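Matching lids to pans on a coil stove (quick version)

Got 20 minutes before work so this is short. Wrong lid = boil over, or a simmer that never simmers. Olszewski stove at home, old coils, slow to cool down, so lids matter more then you'd think.

Step 1. Get every lid out. All of them, even the one behind the flour. Set each on a pan and give it a nudge. Slides around - wrong pan.
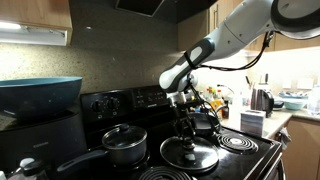 Rice and beans get the tight one. Don't lift it to peek. Set a timer, mine's 7 minutes for the first check.

Step 2. Frying pan. Glass is best, you can watch the onions without letting the steam out. Lower it at a tilt, far side first, so drips run back in the pan.

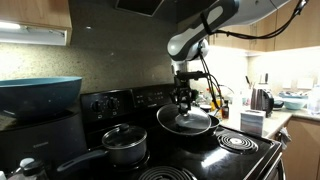

Glass lid, black frying pan, back of the stove.

Step 3. Long cooking goes on a back burner, lid on, heat way down. Turn handles in from the front edge. Maj-Britt Wallin wrote in to say crack the lid for for soup - yes, do that, a finger's width.
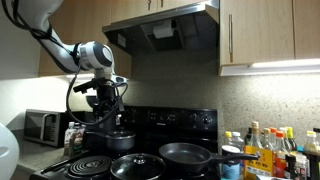

Step 4. Putting them away

Dry the rims first. Lids upside down on their own pans, paper towel between. Done by Tuesday, hopefully.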